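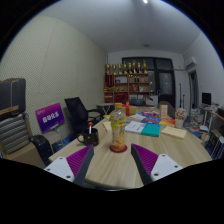
## Meeting room walk-round, March

Checked by: Eilidh Dow
Room contact: Xiuying Yin
Form: Kestska general room sheet, 13 items (only the ones I had something to say about are below)

- [x] **Drinks on the table.** One bottle of orange drink. The Gastska rule says drinks sit on a coaster. I have yet to meet a coaster that stopped a spill, but the rule is the rule.
- [ ] **Table clear at end of day.** No. Books, a note pad, an envelope, a wrapped box with a red ribbon. Xiuying says it all gets put away by 6:00. I'd like to see that once.
- [ ] **Nothing stored above waist height on the left side.** Fail. There is a bag up on top of something on the low cabinet. I was told it's "only for today," same as last time.
- [x] **Chairs in good order.** Sat in both black ones by the table. Casters fine, backs lock.
- [ ] **Sign stand stable.** The purple sign is on the chair side, where people squeeze past. It passed my nudge test, for what a nudge test is worth. Move it anyway.

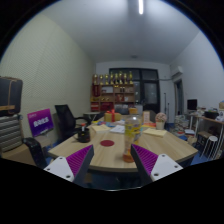

- [ ] **Coasters in use.** Marked as partial. Having coasters in the room and putting bottles on them are two separate things, and the form only asks about the first. I've asked Niven to reword it – not holding my breath.
- [x] **Flowers and small frame.** Artificial, so no water near papers. No comment.
- [ ] **Walkway 40 inches at the narrowest.** Tape says yes with the chairs pushed in. With people in them, I doubt it. Recheck during a real meeting.
- [ ] **Air conditioner filter.** Tromer sticker says cleaned, job no. 533. The dust on my finger says otherwise. Call them.

Recheck in 60 days. Open items go to Xiuying, with a copy to me.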